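How to Plan a Day of Craft Workshop Visits (and Get Your Souvenirs Home)

By Maxine Hapeta
October 20, 2023

My favorite souvenirs have always come from the places where they were made. I started doing this in April a few years back, on a rainy trip to Clalten, when I ducked into a bead maker's shop to get dry and came out two hours later with a bag of gifts and a new hobby. If you'd like to build a day like that into your own vacation, this is how I go about it now.

Start with the map

Pick one town or one stretch of road and stick to it. It's so tempting to string together every potter and weaver in the region, but you'll spend the day in the car and see everybody's closed door at five. Two workshops in the morning and one after lunch is plenty for me, and that's with a good long lunch (please have the long lunch!).

Call ahead

Websites for small workshops are often out of date, and the opening hours may be for the shop only. Ask two things when you call: will anyone be working that day, and is there a class you can join? At Trummer, the glass and bead studio up the hill from the Clalten bus station, the furnace rests one week out of every month, and I once climbed all that way to look at a cold one.

Decide what you're shopping for

Before I leave home I write down who I'm buying for and what they'd really wear or use. Small jewelry is the easiest by far. It fits in a coat pocket, it doesn't mind the plane, and you can find something nice at almost any price.

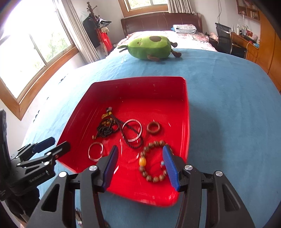
Wooden beads with an amber-colored accent, and a thick-banded wooden ring.

When you find a piece you like, turn it over and have a good look at the knot or the clasp. Then ask what it's made of - most makers are delighted to be asked, and will often show you the same thing in another size or color. Sihan Lü, who taught the class I took at Drarnico, kept a drawer of seconds under the counter and only brought it out for people who asked.

Try a class if you can

A beginner's class usually runs an hour or two. Wear closed shoes and tie your hair back. Find out beforehand whether you can take your piece away the same day, as glass has to cool slowly and pottery needs firing. If it has to be mailed, leave your home address and not the hotel's. I have done it the other way, and the hotel was very sweet about it.

Pack on the spot

Ask for extra paper at the counter, roll each breakable piece in a sock once you're back in your room, and put it in the middle of your carry-on. Keep the receipts together in an envelope, where you can reach them at customs.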